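Open day talk, my notes (Plarkden, second slot)

1. Hello and where I went

Say hi, thank Farzana for the coffee. Explain that I spent 8th May at the Urnesier open day, mostly hanging over one bin! Ask who's seen a picking demo up close. Wait for hands, don't rush it.

2. The bin

This is my favorite bit, so slow down. I'd expected a row of neat boxes, and what they had was a clear plastic cup or bottle leaning on the slope, something olive green, a purple thing over by the wall and a lot of little odds and ends (it looked like my kitchen drawer). Point at the two green fingertips under the orange joint. Those are what does the picking up, and they're tiny next to the rest of the arm.
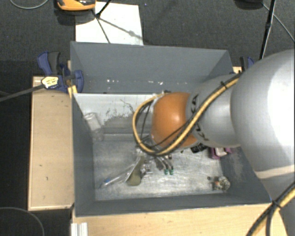
3. What I asked

Romana Šimko ran the demo and let me pester her. I asked why clear plastic is such a pain, and she said the cameras tend to look straight through it. Mention the clamps too – I love that a fancy arm works out of a bin clamped to wood.

4. Questions

If anyone asks about price, I don't know, send them to Romana. Sign-up sheet for the December visit is with Sharon by the door.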